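Plostska > Stollier Bench Arm > Set-Up Guide > Section 3: Sharing the Bench with the Arm

Section 3: Sharing the Bench with the Arm

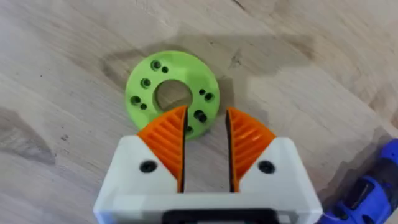 If you've worked at the same bench for years, you already have a way of laying things out, and we'd like you to keep as much of it as you can. The Stollier arm takes over the carrying: it lifts a part from the pick area, brings it to you, and goes back for the next one while you do the fastening and the checking. What changes is mostly the space between you. A flat ring like the green one on the table, with its big center opening and the smaller holes spread over its face, is a typical part for this kind of work, and it should lie flat on the tabletop where the two orange fingers can come down to it. A hand tool lying off to the side is fine too, as long as it has a spot of its own and the arm has been taught to stay out of it.

Please set aside an unhurried hour for this section the first time through. The people who will be working at the bench should be there for it, even if somebody else will look after the programming later on.

3.1 Dividing up the bench

1. Press STOP on the hand control and wait for the steady amber light. Leave the arm stopped until step 5.

2. Stand (or sit) where you normally work and reach out comfortably in every direction. Mark the edge of that reach with the tape from the accessory bag. This is your side.

3. Mark the pick area on the arm's side. Leave a strip of at least 10 inches between the two markings. If your bench is too shallow for that, turn the arm's base a quarter turn and try again before you give up any of your own room.

4. Choose a place for each hand tool and mark that as well. People tend to put a driver down without looking, wherever the hand happens to land, so it's worth watching yourself do the job a few times before you decide.

5. Release STOP, open the Zones page, and enter the areas you marked. Pustberg, the zone program that came with your arm, will draw them on the display so you can compare them with the tape.

CAUTION: The tape is for people. The arm cannot see it and only knows the zones you have entered. If you move the tape, change the zones before you restart.

3.2 Teaching the first pick

1. Place one part in the pick area, flat side down.

2. Hold the guide button and move the arm by hand until the open fingers are over the part. It will feel a little heavy at first and then loosen up.

3. Lower the fingers slowly to the part and press SAVE. For parts with a center opening, try the outer edge first. If the part swings or slips, go back and save a grip with one finger inside the opening.

4. Run the pick at the slow setting 11 times, shifting the part slightly before each try. If any pick fails, save the position again and start the run over.

5. Let everyone who will share the bench run it as well. It takes up some of the morning, but people are a good deal easier beside an arm they have moved with their own hands.

NOTE: Overhead lights will throw a shadow of the arm across the table while it works. If it makes small holes hard to see, bring your task light lower and in from your side. Inspection should always be done on your side of the strip.

3.3 Settling on a pace

The arm arrives set to wait for you. It holds back the next part until you press READY, and we suggest leaving it that way for the whole first month. A shop that installs in September may well be happy with it until the end of the year, and there is no harm in that at all. At our own Szabo plant we went through almost 800 parts before anyone on the bench asked for the timed setting, and it was the assemblers who asked.

To change the setting later:

1. Open the Pace page and select TIMED.

2. Enter a wait that suits the slowest part of the job, with time to stretch and to look over the work.

3. Try it for one shift, then ask the people at the bench how it went. They can return to READY at any moment by pressing the button twice, and we ask supervisors not to lock this out.

CAUTION: Never reach across the strip to catch a dropped part. Press STOP, let the arm come to rest, and then pick it up.

Once the pace feels right, write the settings on the card inside the back cover and go on to Section 4, Daily Care of the Fingers.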